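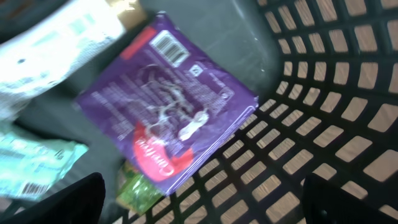 House rules for picking wrapped snacks
Speaker notes, Pretach meetup, November

Opening (don't read this off the page!)
Say hi, thank the room, skip the bio. Ask who has written a rule for their robot cell and then broken it in the same week. Put my own hand up.

Why rules at all
We're a small group and for the first couple of months every one of us ran the arm a little differently. I'd reset the basket one way, somebody else would reset it another way, and then we'd sit there comparing success rates like they meant something. So we wrote it all down, and we called the document Joker after the name of the shared folder (long story, tell it only if they laugh at the slide).

Rule 1: write down how the item starts
Face up, face down, on top of something, half under something. Chocolate wrappers are my favorite one to talk about because the back is all tiny text and the front is all logo, and a vision model can treat those like two different products. Our log has one line for which side shows. If the line is blank the run doesn't count — yes, even the good ones. I lost 56 runs to that in one afternoon and I'm still a bit sore about it.

Rule 2: crumpled is its own category
We used to log every wrapper as just "wrapper." Bad idea. A flat one and a scrunched one need different grasps, and the shiny creases throw bright spots all over the camera view.

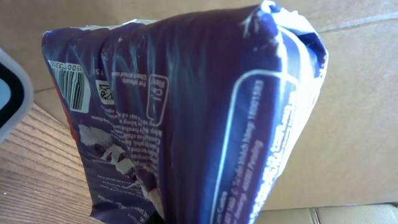
So now there are two entries, flat and crumpled, and you pick before you press start. We ask for at least 50 runs of each before anybody quotes a number in a meeting. Ellar, the team we trade notes with, wanted 300. We argued, we had lunch, we stayed at 50 for now.

Rule 3: hands out, then speak
Say "clear" out loud before the arm moves. It feels silly when you're alone in the room. Do it anyway, and keep the stop button where your free hand already is.

Rule 4: don't clean the log
We have around 1,885 entries and plenty of them are ugly. Failed grasps stay in. If you retry, that's a new line.

(Pause here, drink water, check the clock.)

Where I'd love help
We still don't have a good rule for when to retire a wrapper. Stojanovska swaps theirs on a schedule, we go by feel, and I don't love going by feel. If you've got a test for that, grab me at the break, I'll be the one near the coffee.

Questions. Leave the Rule 2 slide up.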